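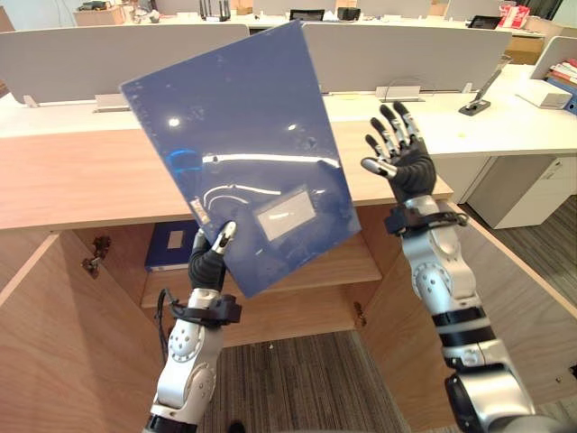
Translucent blue plastic. The white streaks are reflected light.

Where does light go?

Light travels in straight lines until it meets something. Then it can pass through, bounce off or be soaked up. Often a bit of each happens.

Transparent materials

Clear glass is transparent. Nearly all the light goes straight through it, so you can see what is on the other side. Clean water and clear plastic wrapping are transparent too, but crumpled wrapping is harder to see through. Each crease bends the light a different way.

Even clear water soaks up some light. In the sea, very little sunlight gets deeper than 200 metres. Some fish that live down there make their own light. 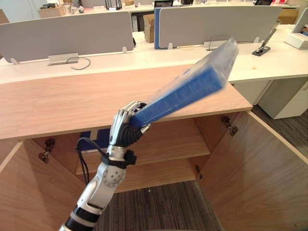 Translucent materials

Translucent materials let light through but scatter it on the way. You can tell that a lamp is on behind a bathroom window, but you can't see its shape clearly. Tracing paper, thin curtains and ice lollies are translucent.

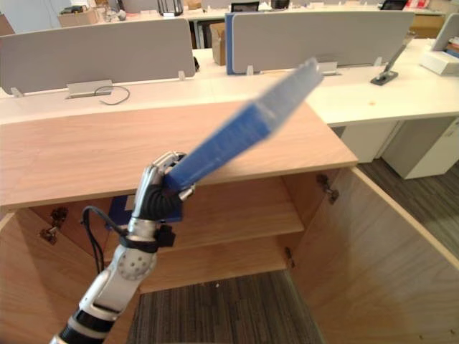 A blue binder. Its upper side has a lighter edge.

Opaque materials

Opaque materials stop light. Brick, metal and thick card are all opaque. When light hits them, a dark patch forms on the far side. We call this a shadow.

The old lighthouse at Todville has opaque shutters on the side that faces the village. They keep the beam out of people's bedrooms.
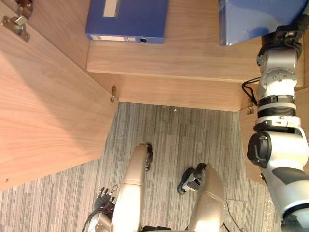
Wood is opaque. You have to open a cabinet door to see inside.

Try it yourself

You will need a torch, a white wall, a sheet of kitchen foil, a sheet of tracing paper and a clear plastic bag.

1. Make the room dark.
2. Stand 2 metres from the wall and switch on the torch.
3. Hold each material in the beam, 50 centimetres from the wall.
4. Write down whether the patch on the wall is bright, dim or dark.

Never shine a torch into anyone's eyes.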